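Kaltness Shared Workshop
Equipment Planning Meeting
Minutes, July 30, 2019

Present: the equipment group, minus one apology received by text during item 1.

1. Minutes of the last meeting

Approved, after the word "urgent" was struck from the paragraph on the coffee machine.

2. Where the money stands

The equipment line has $341 left until the new budget year opens in October. The group took this in quietly. Someone asked if that was in thousands. It is in dollars.

Anything larger has to go to the board as a capital request, and the board wants those on the new form, which is longer than the old form and asks for the same things in a different order.

3. Bin picking cell: what to buy now

The cell works on sticks in an open sheet-metal bin, and the discussion was about everything that isn't the arm. The arm is paid for. It's the small stuff that keeps turning up on people's personal credit cards.

Clamps came first. The bar clamps in use belong to the wood shop, and the wood shop has started mentioning this at lunch. Agreed to buy our own and return theirs, with thanks and in the same condition, or as near to it as we can manage.

Cable management took longer. One view was that a proper dress pack should wait for the capital request. The other was that a bag of hook-and-loop straps costs less than the time already spent talking about it. Straps carried. The dress pack goes on the October list anyway, since the loops at the wrist are wide and the bin walls are not going to move out of the way.
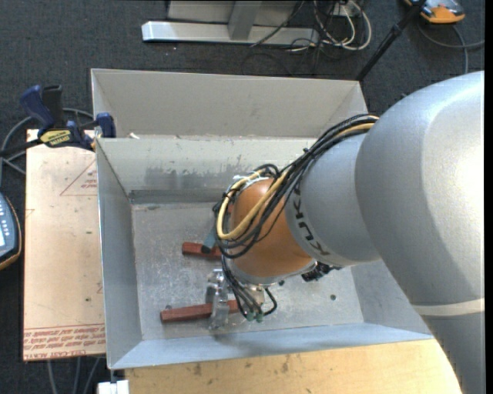 4. Capital request for October

Two quotes are in hand for a bolted steel base to replace the wooden tabletop. Durport is cheaper but wants payment up front and gives its delivery date as "fall." Woldemariam costs more, includes installation, and answers the phone. The group leaned toward Woldemariam without voting, pending a clear answer on whether the base can be anchored through carpet or whether the carpet has to come up first. If it does, that is a building cost, and the building budget can have the pleasure.

A spare gripper was also discussed. Bisarer will hold its current price for three months. It was pointed out that we have one gripper and no plan for the day it breaks - the plan so far has been to be careful. Spare gripper moved to the top of the request, above the base.

A request for a second arm was heard politely and recorded here as asked.

5. Training seats

Our service contract covers two training seats a year, and neither has been used. Both lapse if not booked before the budget year turns over. Everyone agreed they are valuable and looked at their calendars with some concern. Sign-up sheet goes on the door.

6. Other business

The label printer is out of tape again. See item 2.

Actions

- Buy clamps and straps from the current line. Keep the receipts this time.
- Ask Woldemariam about the carpet, in writing.
- Get the Bisarer price hold confirmed by email.
- Start filling in the new form.
- Return the wood shop's clamps once ours arrive.

Next meeting when the carpet question is answered, or in about 2 weeks if it isn't.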